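How do you sort loose push-button switches?

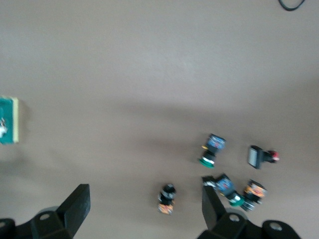
Last edited in April, 9 replies

Wirnwood
I've got a box of mixed panel switches and I'm finally sorting them! One has a round green cap and a blue label, another has a big rectangular pale one. Do I go by cap colour or by what's behind it?

Diveck
By the back end, every time! Caps often swap over, contacts are what you'll be hunting for later. Read the label on the housing, then put each type in its own tub – I have 55 tubs and love every one.

Werico
colour is quicker

Brzozowska
Lovely job to have! Test each one with a meter before it goes in a tub, and bag any loose collars with their switch.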